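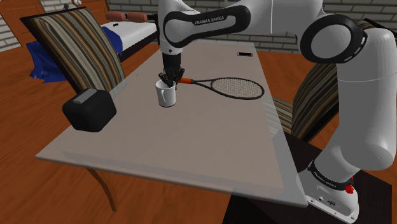

Tennis racket with orange-red tape on the grip, over a table (render).

Drukunine Stringing Records

Data card and short instructions

Summary

Drukunine is a table of racket stringing jobs from club tennis players. Each row is one job: a racket came in, old strings were cut out, new strings were put in. The records were first written on paper tickets in four workshops and later typed by hand. The current release has 3443 jobs from players of 14 clubs.

The table can be useful if you want to know how often club players restring, which tension they ask for, or how their choices change between summer and winter. It does not say anything about how well a person plays.

Files

jobs.csv: one row per job
clubs.csv: club code, court surface, indoor or outdoor
notes.txt: remarks from the tickets, with names removed
changes.txt: list of corrections

Columns in jobs.csv

job_id: number of the job, not in order of time
club: code that matches clubs.csv
workshop: Grurkar, Bakos, Brastetti or Main
month: month when the racket came in
main_tension: tension of the main strings, in kilograms
cross_tension: the same for the cross strings
string_type: polyester, nylon, natural gut, hybrid or unknown
reason: broken, lost tension, new racket or other
grip_changed: yes, no or empty

An empty cell in grip_changed means that the ticket had no place to write it. Please do not read it as "no". The Bakos tickets never had this line.

Units

Grurkar wrote all tensions in pounds. I changed them to kilograms and rounded to one decimal. If you change them back, you will sometimes get 54.9 where the ticket said 55. The original value is kept in notes.txt when the ticket was hard to read.

What was removed

The first release had 3763 rows. Many of them were the same job typed two times, when both halves of a ticket were kept. I also took out squash and badminton rackets, which were mixed in at Brastetti. Names, phone numbers and prices are not in any file.

Known problems

Tension is what the player asked for. No workshop measured the string bed after the work.

"Lost tension" is a matter of feeling. One workshop asked the player, the others let the stringer decide, and the tickets do not show which.

November is thin in the Main workshop, as the machine was away for repair. Do not use that month to compare workshops.

Hybrid jobs do not say which string was in the mains. I hope to add this, but the old tickets are not always clear.

How to load

The files are UTF-8 with a comma between fields and a point for decimals. The first line has the column names. Some spreadsheet programs will turn job_id into a date, so set this column to text before you open the file.

Use and credit

You may use the data for study and teaching. Please name it as "Drukunine Stringing Records, H. Bisgaard". If you find a wrong value, send me the job_id and the column, and I will look at the ticket.

Maintained by Hrefna Bisgaard
Last changed: Mon 10 August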